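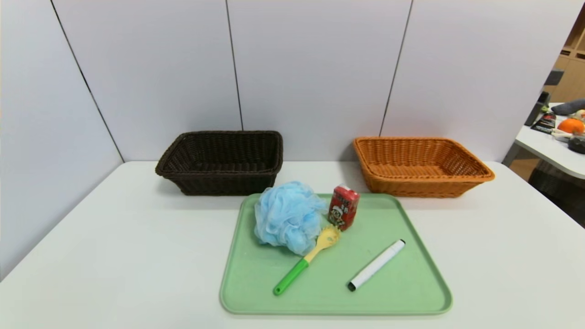 10/10/22
By Ye-ji Cheon
Reading time: 4 min
Print this page | E-mail this page

Section 4. Setting Up the Sorting Table

4.1 Purpose

This section covers the layout of a Studance sorting table for small household items. It applies to the two-basket arrangement used at the Estthorpe and Bragança rooms. For the single-basket arrangement, refer to Section 3.

The sorting table receives mixed items on a tray. Each item is moved from the tray to one of two baskets. When the tray has been cleared, the baskets are taken away and emptied, and the table is set again.

4.2 Parts required

Table, white top
Basket, woven, dark brown
Basket, woven, tan
Tray, green, raised rim (part 1255)
Basket label set (part 2171), optional

The baskets are similar in size and shape and can be told apart by color. Do not substitute a second dark basket for the tan one. The sort list in 4.5 refers to the baskets by color only.

4.3 Placing the baskets and tray

1. Wipe the tabletop with a damp cloth and let it dry.
2. Set the dark brown basket at the back of the table, on the left.
3. Set the tan basket at the back of the table, on the right. Leave a clear strip of tabletop between the two baskets, wide enough for a flat hand.
4. Check that both baskets are empty. Look at the bottom of each one from above. Small caps and clips lodge in the corners of the weave.
5. Place the tray in front of the baskets, centered, toward the near edge of the table.
6. Press down on each corner of the tray. If it rocks, check for an object underneath.

NOTE: The long side of each basket runs parallel to the back of the table. Baskets turned the other way crowd the tray.

CAUTION: Lift baskets from underneath with both hands. Do not pull on the rim. A rolled rim that has started to unwind leaves sharp ends and the basket must be replaced.

4.4 Loading the tray

1. Select items from the intake bin. Choose items that differ in size and material, such as a bath pouf, a drink carton, a kitchen utensil and a marker.
2. Put bulky, soft items toward the back of the tray. A mesh pouf may overhang the rim slightly.
3. Stand cartons upright near the back. Use sealed cartons only. A carton that leans a little is acceptable; a carton that falls over when the table is bumped must be laid flat.
4. Lay long items diagonally. A spatula placed on the diagonal fits more easily than one placed square to the rim.
5. Fill the remaining space with small or narrow items.

NOTE: Items may touch. They should not be stacked -- a stacked item hides the one below it and the tray is then cleared out of order.

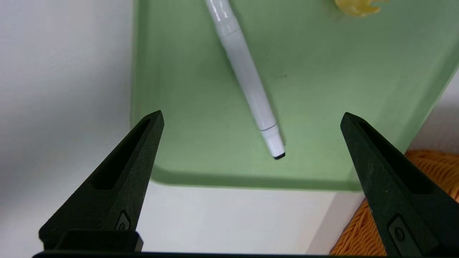
Pens and markers need more attention than their size suggests. A round barrel will roll on a smooth tray floor if the table is out of level, and the raised rim is what keeps it off the tabletop. Check that the cap is fully seated before the marker goes on the tray. Print on the barrel is often too small to identify the marker, so sort by type and disregard the lettering. On a pale green tray a white barrel is easy to find, but small dark specks on the tray floor also show clearly and should be wiped off at the next reset if they are loose. Specks that do not wipe off are cosmetic. Do not scrape them.

CAUTION: Do not use an uncapped or leaking marker. Ink that gets into the basket weave cannot be removed.

4.5 Sort list

Dark brown basket: bath and kitchen items. Includes poufs, sponges, spatulas, spoons.

Tan basket: drinks and desk items. Includes cartons, pens, markers, erasers.

Items that fit neither group go back to the intake bin. Rooms that use the Clatness sort list reverse the two baskets. Confirm which list is in force before starting.

4.6 Clearing and reset

1. Move items one at a time, beginning with whatever lies on top or nearest the front.
2. Place items in the basket. Do not drop them in from above the rim.
3. When the tray is clear, wipe the tray floor and the inside of the rim.
4. Empty both baskets and return them to the positions given in 4.3.

If the table will not be used again the same day, store the tray upside down. Store the baskets side by side. Nesting them deforms the rims.

Replacement trays are ordered under part 1255. For basket care, see Section 5.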